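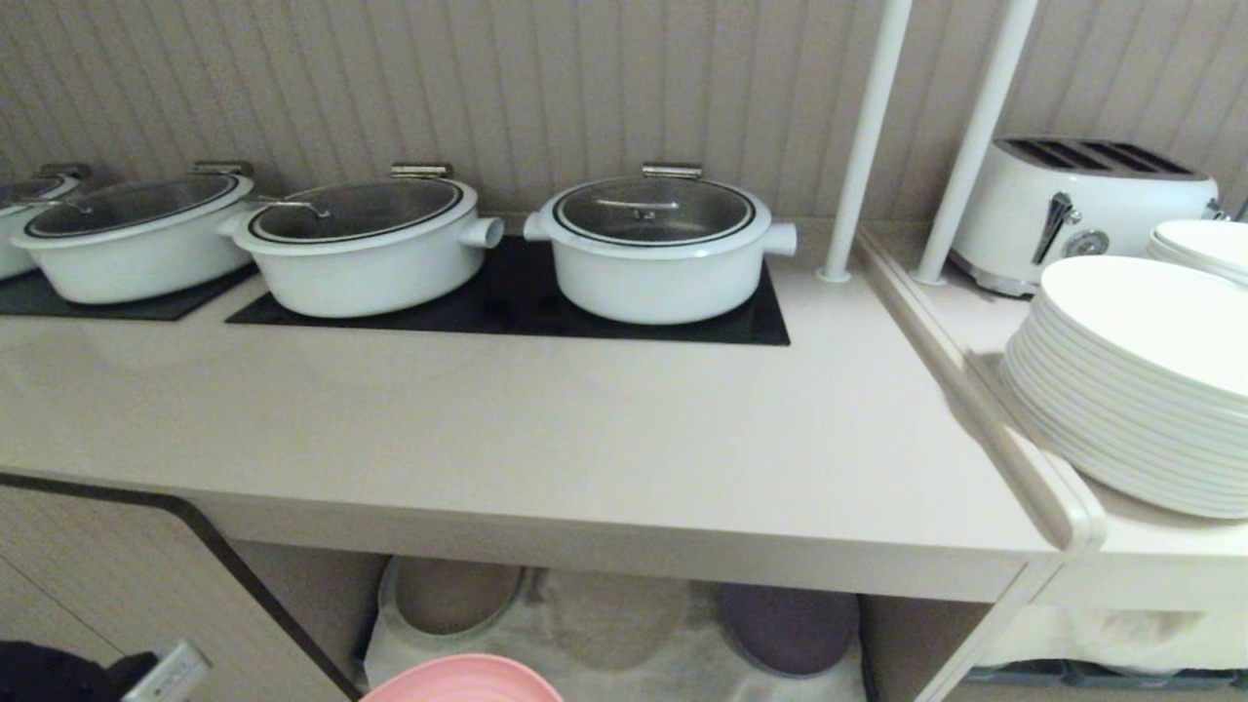 Slow cooking on an induction counter: questions we keep getting

Do I need special pots for induction?

You need pots with a base that a magnet sticks to. That's the whole requirement. Anything on the label about "induction technology" or "advanced response" is telling you the same thing in more words. Take a fridge magnet to the store and try it. If it slides off, put the pot back.

Does induction save money?

Some, compared with an old coil burner. Whether you will notice it on a bill is another matter. Most of us run the stove for an hour or so a day, and the fridge, the dryer and the water heater are busy the rest of the time. I would not replace a working stove for the savings alone, and I'd be wary of any salesperson who has a chart ready.

Is it true that you can leave a stew on low and forget it?

No. People say this about every kind of stove. Low settings on many induction tops work by switching on and off, so a thick stew gets bursts of full heat with rests in between. Beans and tomato sauce will catch on the bottom. Stir now and then, or move the pot to the oven.

Are glass lids better than metal ones?

They let you look without lifting. After ten minutes of simmering they are fogged up and you lift anyway. Buy whichever fits tightly. A poor fit loses more steam than any fancy vent will save.

My top buzzes. Is it broken?

Probably not. Layered pans and thin bases hum at high power. Turn it down a notch, or try a heavier pan. If it buzzes with every pan you own, even at low settings, call the installer.

Do I have to soak beans overnight?

Depends on the beans and how old they are. We cooked the same bag of pintos both ways in the Endton kitchen last October. The soaked pot was done 19 minutes sooner. Damián Escobedo, who taught that class, still soaks his. I've stopped. Old beans from the back of the cupboard are a different story and may never get soft at all.

Will salt make beans tough?

I was told so for years and have never seen it happen. Salt them early. Acid is the one to watch – tomatoes and vinegar go in once the beans are tender.

What about the Brumen and Nilleo cookware sets?

We don't sell either and we don't get paid to mention them. Both come with more pieces than most homes use. If you cook for 2 or 3 people, one big pot and one small one will do nearly everything, and you can spend what's left on a decent knife.

Can I use a cast iron pan on the glass?

Yes. Lift it when you move it and don't drag. The people who say it will crack the top have usually dropped something on it.

Do I need the special cleaning cream?

A damp cloth and dish soap handle most spills. For burnt sugar, use a scraper made for glass, held flat. I've tried two creams and couldn't tell them from baking soda paste.

Where do I sign up for classes?

At the front desk of the Becerra building, or by phone. Bring an apron and a container with a lid – you take home what you cook.

Page last updated 22 November 2019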